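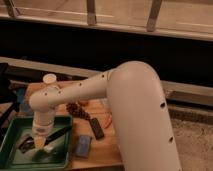
Chapter 13
Learning to Pick from Mixed Objects

Reading time: 4 minutes

A robot that can pick up one known part from one known spot has a simple job. Most of its motion can be written down in advance. Sorting a mixed set of items into or out of a tray is harder – the shapes differ, the positions change, and a grasp that suits a block may fail on a cord.

This chapter covers the Cronin method, which trains an arm from recorded trials. Each trial stores the camera view, the path of the arm and a label for the outcome. In the Covemia study, a policy trained on 100 trials did well only on objects it had already met. With 1000 trials it began to handle new ones, though thin and flexible items still caused most of the errors.

We start with how a trial is set up and labeled. We then look at the 379 failed grasps in the study and sort them by cause – poor aim, poor contact or a slip during the lift. Readers who skipped the chapter on camera calibration should go back to it first.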